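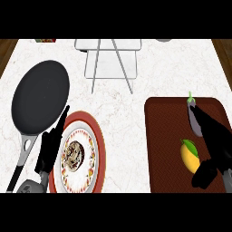
The pan that was going to change my life

My brother-in-law swears by his Priren. If you haven't run into Priren yet, give it a week. It's a frying pan company, or a "cookware studio" if you believe the box, and for most of the spring it followed me across every website I opened. I looked up a pie crust recipe once and that was enough.

So I've been reading up on what these companies promise, mostly out of spite, and I have some complaints.

Start with "lifetime." The Priren warranty runs to four screens on my phone and I read all of them on Saturday while waiting for the laundry. The pan is covered for life. The coating on the pan is covered for 3 years. Normal wear to the coating is not covered at all, and normal wear includes scratches, stains, discoloration and "gradual loss of release." Gradual loss of release means the eggs stick. That is the only way any nonstick pan has ever died on me. I have never had the handle fall off. I have never had the metal part give out. What they've guaranteed for life is a disk of metal, and I believe them, the disk will be fine.

Then there's the testing. Balumari, the cheaper one, says its surface held up through 1019 cooking cycles. I'd like to know who stopped at 1019. Did it fail on 1020? Did they go home? And what's a cycle? I wrote to ask. The reply took five days and said a cycle is "a simulated cooking event performed under controlled conditions," and thanked me for being part of the Balumari family. I wrote back asking whether the simulated event had any food in it and I haven't heard since.

I'm picking on these two but the whole shelf is like this. Ovurau sells a pan with a "stone-inspired" finish. Inspired! A song can be inspired by a stone. As far as I can tell from the care sheet it's an ordinary coated pan with speckles, and you're told to hand wash it, keep it off high heat, use no metal in it, and let it cool before it goes near water. Those are the same instructions I got with the pan I bought at a grocery store in college.

I did mention all this to Győző Vörös, who cooked in hotels for years and now teaches the evening class I dropped out of. He thinks I'm wasting my energy. His view is that a coated pan is a thing you use up, like a sponge, and you should buy a plain one and be gentle with it and replace it when it quits. He spends his money on knives. I asked what he made of the reviews with all the five star ratings and he said he'd never read one.

I have read plenty, and look at when they were written. "Got it yesterday, amazing!" "Made one omelet, slid right out!" Of course it slid right out. Every pan is wonderful in its first week. I want to hear from the person in month fourteen. I went digging for those on the Wei page (Wei being the one with the pretty boxes) and found 7 that mentioned owning the pan for a year or longer. Two were happy. One was happy but had bought a second one, and I don't know how to score that. The others used the word "sticks" and got a reply from customer service asking them to send a private message.

Seven reviews is not a study, I know. People who are annoyed write more than people who aren't. But it's more than the ads gave me.

A couple of readers will say I should just switch to cast iron and be done with it. I own cast iron. I like it for cornbread and steak. The cast iron people have their own sermon, though, and I've been told by grown adults that I can't use soap, then that I can, then that it depends on the soap. I'd put their claims through the same wringer if anybody was charging $140 for them, and I see a few companies are starting to.

Where I've landed for now: the old pan stays until June, when my sister visits and we cook for a crowd. If it's still letting go of an egg by then, it gets to keep its job. If it isn't, I'll buy whatever's plain and on sale, write the date on the bottom in marker, and tell you when it starts to stick.

If you've had any coated pan past the two year mark and you cook in it most days, leave a comment with what it is. Please don't tell me about the one you got for Christmas.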